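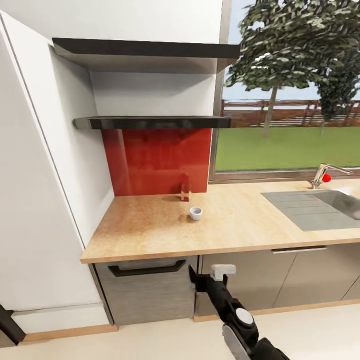
Kitchen scene in the simulator, arm at the lower cabinets.

Gripper comparison: frequently asked questions

Last updated 1 Dec 2023

What is this comparison for?

We are choosing a gripper for the kitchen tasks in the Ostcombe project. There are two candidates, the Taslow and the Boychuk. Both are two-finger parallel grippers and both fit the same arm without an adapter. The comparison is run in simulation first, and the better one goes forward to the bench.

Why start in simulation?

It costs less and we can repeat the same attempt as often as we like. A bad grasp in the simulator costs a few seconds. On the bench it can cost a set of fingertips, and the last set took most of November to arrive.

Which tasks are included?

There are 19 tasks. Most involve opening and closing drawers and cabinet doors, and the rest are picking up small items from a worktop and putting them down somewhere else. The full list is in the task sheet on the project drive. Please use the task names exactly as they appear there, as the results script matches on them.

How many attempts have been made so far?

466 across both grippers. Of these, 64 were thrown out because the controller settings had been changed partway through a batch. They are still in the results folder, marked as void, and should not be used in any totals.

Why do handles get so much attention?

They are where the two grippers differ most. A bar handle stands clear of the door and either gripper can get its fingers round it. A recessed handle gives much less room, and finger thickness starts to matter. The Boychuk fingers are thinner at the tip and get into a recess more easily. The Taslow fingers are stiffer and put up better with a pull that is slightly off line.

What counts as a successful attempt?

For a drawer or door, it must be opened past the mark set in the task file and the gripper must let go cleanly. For a small item, it must end up upright inside the target area. An attempt that knocks over anything else is a failure, even if the main task was completed.

Which camera views are recorded?

Two. One looks down on the worktop and cabinets from above and takes in the arm as it approaches. The other is a close view of the gripper. 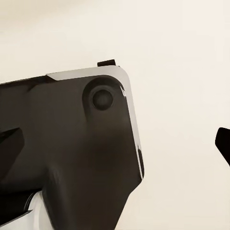 The close view is the one to check when the log says a grasp was made but the drawer did not move. It has a narrow view of the room, so go back to the wide one if you need to know where the arm was. Always save both, with the same attempt number.

The close view shows a lot of housing and not much finger. Can it be moved?

Yes, but please don't move it partway through a batch. We tried a position further back and it showed more of the fingers, but small slips were harder to see. Tomás Rocha is looking at a third position. Until he has finished, leave the camera offset at the value in the shared file.

Which controller are we using?

Clirnus, for both grippers. It lets us set a limit on closing force and a separate limit on pulling force. An earlier round used plain position control and the results are not comparable - the arm would carry on pulling long after the fingers had slipped off.

Do I need to retune when I swap grippers?

Only the closing speed and the tool offset. Load the settings file for the gripper you are fitting and check that the fingertips meet at the tool centre before you start. If they don't, the offset from the other gripper is probably still loaded. Restart the controller and load the file again.

Can I change the lighting or the position of objects?

Object positions are varied by the script, within set limits. Lighting is fixed for this round. We expect to vary it in the next one, when the camera-based grasp planner is ready to be tested.

How far can simulated results be trusted?

For reach and clearance, quite far. If the arm cannot line up with a handle in the simulator, it won't do so on the bench. For friction we are more careful. The contact values for the fingertip pads came from a small set of bench pulls, and worn pads were not part of it.

How long does a full batch take?

178 minutes on the shared machine if nothing else is running. Book it in the calendar before you start. Two batches at once will slow each other down and can cause the close view to drop images.

Where do I report a problem?

Add a line to the issues sheet with the attempt number, the gripper and a short note of what happened. Attach the log. Questions about the settings files should go to Tomás.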